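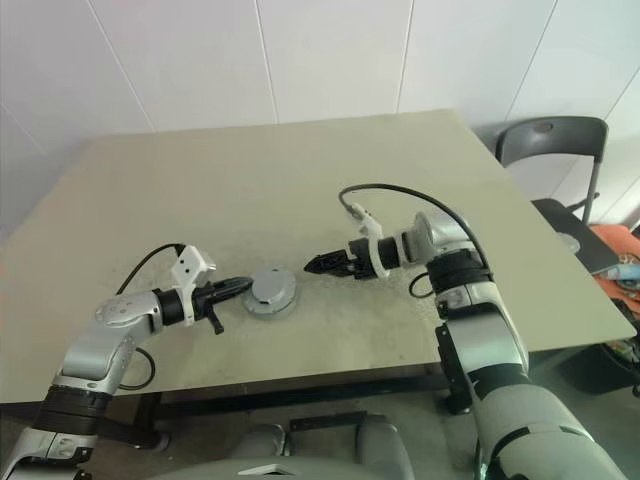 A pancake motor is a brushless electric motor whose diameter is considerably larger than its axial length. The proportions suit applications in which space along the shaft is limited but space around it is not, such as wheel hubs, camera mounts, rotary tables, fans and the joints of jointed arms. Seen from the side, a motor of this class may look like a lid or a cap, much as a round gray part lying on a table can, low in profile, with a domed center and a flat flange around its base. The flange, when there is one, usually carries the mounting holes. The term "flat motor" is used for the same class, and "frameless motor" refers to the subset sold without a housing or bearings.

Terminology

The word "pancake" describes shape only and does not specify the direction of the magnetic flux. In a radial flux pancake motor, the flux crosses the air gap at right angles to the shaft, as in most longer motors. In an axial flux pancake motor, it crosses parallel to the shaft, between facing disks. Catalogs do not always state which arrangement is used, and the two can be difficult to tell apart when the housing is closed.

Construction

The main parts are the stator, the rotor, the bearings and the housing. The stator is the stationary part and carries the windings. In radial flux types it normally consists of a stack of thin steel laminations with teeth, each tooth wound with enameled copper wire. The laminations are insulated from one another to limit eddy currents. The rotor carries permanent magnets, either on its surface or set into it. If the rotor turns inside the stator the motor is called an inrunner, and if it turns around the outside it is called an outrunner.

Housings are commonly cast or machined aluminum, which is light and conducts heat well. An end plate may be solid or spoked. A spoked plate has less mass and lets air reach the windings, at the cost of admitting dust and metal particles. The number of spokes is chosen for stiffness and has no necessary relation to the number of teeth or poles.
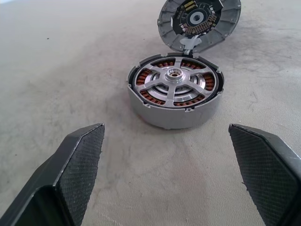
Brushless motor body, disassembled, with five-spoked plate and copper windings visible in the gaps.

The central boss locates the shaft or the output flange. A ring of small holes around the bore is a common arrangement for attaching a driven part directly, without a coupling. Notches in the rim of a housing may be used for mounting or to fix the angular position of a cover.

Winding and poles

The windings are divided into three phases in nearly all current designs. Concentrated windings, in which each coil encloses a single tooth, are preferred in flat motors because their end turns are short. Long end turns add resistance and axial height without contributing to torque. A high pole count is also usual, as it allows a thinner magnetic ring and gives more torque at low speed. The drawback is a higher electrical frequency for a given shaft speed, with greater losses in the steel.

Performance

For a given air gap shear stress, torque rises with the square of the air gap diameter and in proportion to the axial length. A wide, short motor can therefore match the torque of a longer one of smaller diameter, though its rotor inertia is often greater. Cogging, the tendency of the rotor to settle at preferred positions when no current flows, is reduced by skewing the magnets or by choosing suitable combinations of teeth and poles.

Example designs

The Uditz series of radial flux motors has a maximum housing diameter of 159 mm and was supplied with either a solid or a spoked end plate. The Vitari, an axial flux type, is rated at 200 W with a shaft height of 7 mm above the mounting face. The Masanja uses a housing of the same diameter as the largest Uditz but places the bearing inside the stator bore.

Disassembly and inspection

The cover screws are removed first, and the position of the cover relative to the housing is marked. Rotor magnets exert a strong pull on the stator, and the rotor should be withdrawn along the axis with a puller or jackscrews. Exposed windings are checked for darkened enamel, nicks and loose turns. The work surface should be clear of steel chips. Resistance is measured between each pair of phase leads, and the three readings should agree closely.

See also

Axial flux motor
Outrunner
Stator winding
Trilimcombe test stand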